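Records are too long now, and I say that as someone who reviews them for a small website and likes most of what I'm sent. The last batch had a folk album of 46 minutes, which used to be a generous LP. It was the shortest of the lot.

I blame the streaming count, partly. More tracks means more plays. But plenty of the musicians I hear will never earn anything from plays, and they still put on every tune they recorded that week.

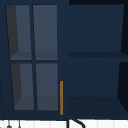 So how long should an album be? As long as the good material lasts, and for most small groups that is well under forty minutes.

Take Stillance, the trio led by the pianist Rory Jardine. Their first record, Gronow, had six tunes and I still play it from start to finish. The second, Trolludura, came out in April and has more than twice as many. Three of them are alternate takes. I like Jardine's playing a good deal, and by the second version of the slow waltz I had stopped listening and was reading the sleeve notes.
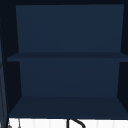 Navy cupboard, middle shelf.

People who disagree with me say you can always skip. You can, but I don't think a listener should be asked to do the editing. The running order is part of the work, or it used to be, when a side was a side and somebody had to decide what went at the end of it.
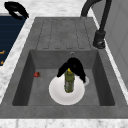 Alternate takes have their place, and it is the reissue. Thirty years on I will happily hear how a band got to the version we know. On a new record I don't know any version yet, so the second take only blurs the first. Most of my listening gets done while I wash up, at a sink with a grooved drainboard and a black tap with a tall curved spout, and I can usually clear a full dinner's pans before a modern album reaches its halfway point. Gronow fits the job exactly.

Labels could help. Plirkari, who put out both Stillance records, have a decent ear and good sound, and I would guess that someone there could have said no to a few of these.
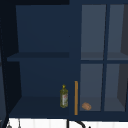 They could have kept the leftovers for a separate EP, sold at gigs to the people who want everything. I would probably buy it. What I want from the main record is the eight or so pieces the band would play if they only had one set, in the order they would play them.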